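Moltby Community Workshop
Annual Room and Surface Inspection, Room 2 (the long bench room)
Inspected Aug 23, 2020
Inspector: Lorne Chisholm
Form 10, comments version. Comments from room users are added under the items they refer to.

Ratings used: OK, Fix, Ask, Not convinced. The last one is mine. The standard form has only the first three and I have asked for a fourth every year since May of the first year.

1. DOOR AND WAY IN

1.1 Door opens fully without catching. OK
1.2 Door closes by itself. Fix
Comment: It closes by itself if you give it a push, which I was told counts. I don't see how.
1.3 Threshold strip flat and fixed down. OK
1.4 Way in clear to a width two people can pass. Ask
Comment: Clear on the day. I had given a week's notice, so I would expect it to be clear. I'll come back without notice.
1.5 Sign with room capacity posted. Fix
Comment: The sign is posted behind the coat hooks. With one coat on the hooks you can't read it.

2. FLOOR

2.1 No loose tiles. OK
2.2 No standing water, oil or grit. OK
2.3 Mats lie flat, corners down. Fix
Comment: Two mats, both Semwood, both curling at the corner nearest the sink. Last year's form says "will flatten with use." They have had a year of use.
2.4 Floor tape marking the walkway is present and readable. Not convinced
Comment: Present, yes. It stops short of the sink and starts again past it. Was the walkway supposed to go around the sink or through it? Three people gave me three answers.

3. ELECTRICAL

3.1 Outlets undamaged, covers tight. OK
3.2 No power strip plugged into another power strip. OK
Comment: I unplugged one and then marked this OK. Please read it as a pass for the moment I wrote it.
3.3 Outlet tester used on every outlet. OK
3.4 Cords off the floor where people walk. Fix
3.5 Asset tags match the list. Ask
Comment: Item 2321 is on the list as a heat gun. The tag numbered 2321 is on a stool.

4. WORK SURFACES AND LAYOUT TAPE

This section is longer than it used to be. The squares are used for laying out parts and for keeping one person's pieces apart from the next person's, and the claim made to me is that they prevent mix-ups. They may. A layout line is only worth having if everyone reads it the same way, so I checked the tape as tape and then checked it as a layout.

4.1 Surface flat and free of trip or snag points. Ask
Comment: I ran a gloved hand over what I could reach. Tape edges are snag points if they lift, see 4.3.
4.2 Right tape used (painter's tape, blue, peels without residue). OK
Comment: Blue painter's tape throughout. I can't speak to residue without peeling it, and I was asked to leave it down.
4.3 Ends cut square and pressed down. Fix
Comment: Torn ends, small wrinkles, uneven edges. The worst is the long cross line near the middle, where the strip has frayed and twisted and finishes in a ragged, curled tip. Replace that one whole. Don't lay fresh tape over it.
4.4 Lines meet at the corners and form closed squares. Fix
Comment: Several don't. One up-and-down line stops before it gets to the cross line. The one that carries on below is shifted over, so the two don't make a straight line. 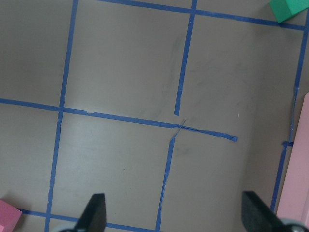
Semwood's own sheet asks only that each square be "plainly separate," and Somboon wrote back on the draft of this form that the squares have never needed to be square, that people put their parts in the middle of them, and that a crooked line still tells you which side you're on. If the tape gets redone with a ruler it will be nicer to look at and will do the same job it does now. The frayed piece should go, no argument there, but failing the whole grid over it seems heavy.

Inspector's reply: I haven't failed the whole grid. I have marked two lines Fix and I stand by both. "Plainly separate" is a fine rule until a part is sitting where the line isn't. Where there's a gap, two squares are one square, and then the mix-up that the tape is supposed to prevent is back. I'd also like to see one written record of a mix-up before the tape went down, to compare with. So far I have been given only the opinion that there used to be more.

4.5 Stray bits of tape removed. Fix
Comment: There's a small stub sticking out sideways from the right-hand line. It may be the start of a line or what's left of one. Either finish it or take it off.
4.6 Parts stay inside their squares. Not convinced
Comment: A green foam block was resting on the tape itself, at the top line. A block sitting on a line belongs to which square? Somboon says whichever one has more of it. I would like that written down if it's the rule.
4.7 Spacing between lines checked with a tape measure. Ask
Comment: No target spacing has ever been set, so I have nothing to check against. Set one or delete this item.
4.8 Date of last re-taping recorded. Fix
Comment: No record. The Dollatetti order sheet shows painter's tape bought in May, but a purchase is a purchase. It doesn't tell me where the tape went.

5. FOAM BLOCKS AND LOOSE PARTS

5.1 Foam free of crumbling edges. Ask
Comment: I was shown the good box. I was not shown the other box.
5.2 Blocks too large to be swallowed, where children use the room. Ask
Comment: The room calendar says adults only. The calendar also has a birthday on it.
5.3 Foam kept away from heat sources. OK
5.4 Storage bins labeled on the side that faces out. Fix
5.5 Bins stacked no more than three high. OK
Comment: Three and a lid. I let it go.

6. STORAGE AND SHELVES

6.1 Shelves fixed to the wall. OK
6.2 Load limit marked. Not convinced
Comment: The card says 399 lb. Where did that come from? A shelf maker would say 400. I suspect a bathroom scale was involved and I'd like to see the maker's sheet.
6.3 Heavy items low, light items high. Fix
Comment: Vise on the top shelf. Again.
6.4 Liquids closed, upright, labeled. OK
6.5 Nothing stored within reach of the heater. OK

7. LIGHTING

7.1 All tubes working. Fix
Comment: One flickers over the bench. I was told it had stopped. It started again while I was being told.
7.2 Light on the work surface even, no glare. Ask
Comment: The new lamps are sold as 3000 K, which is a warm light and pleasant enough. Whether it's good for telling close colors apart is another matter. Try it with two similar parts and let me know.
7.3 Emergency light tested. OK

8. FIRST AID AND FIRE

8.1 Kit present, in date. Fix
Comment: Present. The eye wash is out of date. The bandages are the kind with cartoon dogs, which is allowed.
8.2 Extinguisher gauge in the green. OK
8.3 Extinguisher reachable without moving anything. Fix
Comment: I had to move a chair. It was a light chair, and it still counts.
8.4 Exit route known to the people in the room. Not convinced
Comment: Asked two. One pointed at the door we'd come in by. The other pointed at the closet.

TO DO, IN THE ORDER I WANT IT DONE

Extinguisher: move the chair and keep it moved.
Exit route: five minutes at the start of the next session, everyone, including the regulars.
Vise to the bottom shelf.
Eye wash replaced.
Mats replaced or the corners fixed down properly.
Frayed cross line on the grid taken up and laid again in one piece.
The line that stops short carried through to meet the cross line, and lined up with the one below.
Stub on the right-hand line finished or removed.
A written rule for parts that sit on a line.
Stool 2321 and the heat gun sorted out between them.

FURTHER COMMENTS ON SECTION 4

Somboon added: I'll do the two lines and the stub. I'd still ask that 4.4 say "separate" and leave out "closed," or we'll be failed every year for a corner.

Inspector: Change noted as a request. It stays "closed" on this form. Bring it up when the form is revised, and bring the mix-up records if there are any.

Signed, Lorne Chisholm
Copy to the office, copy pinned inside the door (above the coat hooks, please)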